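Notebook — soft goods bench, May

Abrasion and seam work, Sonwood order

9.10 am. Started with the leftover question from the last entry: why the second batch of coated polyester wears through sooner than the first. Both rolls came from Kaviseck under the same product code. Weight per square metre agrees within what our scale can resolve. Thickness agrees. The coating on the second roll feels stiffer at the fold, but feel isn't a measurement, so I cut strips from both for the bend test and put them in the conditioning cabinet.

Cabinet is drifting again. Humidity climbs after lunch when the afternoon sun gets on that wall. Moved the logger to the middle shelf. If the trace still climbs there, the door seal wants replacing.

9.45 am. Abrasion wheel. Fresh paper on both heads, vacuum nozzle set at the usual gap. Batch one sample stopped at 3,223 cycles, first yarn break visible under the loupe. Batch two sample is still to be run on the same paper grade. The earlier batch two figures were taken on paper from a different box, and I no longer trust them as a comparison. Struck them out in the table but left them legible.

Note for whoever runs the wheel next: the counter does not reset when the lid is lifted, only when the button is held down. I lost one run this way last winter.

10.30 am. Seam strength. Cut 11 specimens from the Grotesis panels, lapped seam, single row of stitching, all from the same operator's work so the tension should be consistent. Jaw separation as per our usual sheet. Results are in the binder under the seam tab. What matters here is the failure mode. Most failed at the thread. Two failed by the fabric pulling out at the needle holes, and both of those were cut close to the selvedge, where the weave is looser. I have excluded neither. They go in the report with a remark.

Thread: bonded polyester, dark grey. The spool label had come off, so I matched it against the swatch card and it reads as the heavier of the two we stock. Someone should relabel that spool before the two get mixed.

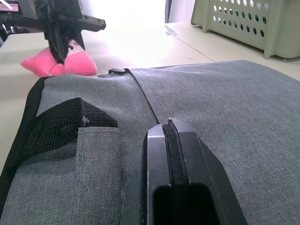 11.20 am. Stitch density. The Benavides spec asks for a range that our old walking foot machine will only hold if the feed dogs are clean. Stripped the plate and brushed out a fair amount of lint. Ran a straight test on scrap, measured with the steel rule at both ends and the middle. Density was even along the length. Before cleaning it had been tightening toward the end of the run, which I had put down to handling. I'd now say it was the feed.

Needle changed at the same time. The old one had a burr on the left side of the point, easy enough to catch with a fingernail. A burred needle cuts yarns where it should part them, and that could account for the pull-outs in the seam set as well as the selvedge does. I can't separate the two causes with the specimens I have. Will need a new panel sewn with a known good needle, and a cut plan that keeps clear of the edges.

1.15 pm. Zipper cycling. The rig has been running on its own since the morning. No missed closures on the coil type. The moulded type is noisier and the slider is starting to show bright metal on the inside faces. Left it going. Colour change on the tape is only rubbing from the clamp, so I have put felt under the clamp jaws.

2.00 pm. Pulled the bend strips from the cabinet. Ran 5 from each roll, warp direction only. Batch two has the greater overhang length every time, so it is stiffer, and the fingers were right after all. A stiffer coating would hold the yarns up against the abrasive and could explain early wear on the high points of the weave. It could also mean a different cure at the mill. Have written to Kaviseck asking for the cure records for both rolls — no opinion offered in the letter, just the request.

Weft direction not done. Ran out of material from roll one at the right orientation. There may be an offcut in the bottom drawer of the cutting table.

3.30 pm. Calibration. The load cell check weight came back within tolerance. Sticker updated. The steel rule with the worn zero end is still in circulation. I have marked it with red tape and put it at the back of the drawer. Please don't measure specimens with it.

To do:
Batch two on the wheel, same box of paper.
New seam panel, new needle, cut away from selvedge.
Weft strips if the offcut is long enough.
Label the thread spool.
Check the logger trace from the middle shelf.
Order abrasive paper, enough from one lot to finish the Sonwood work.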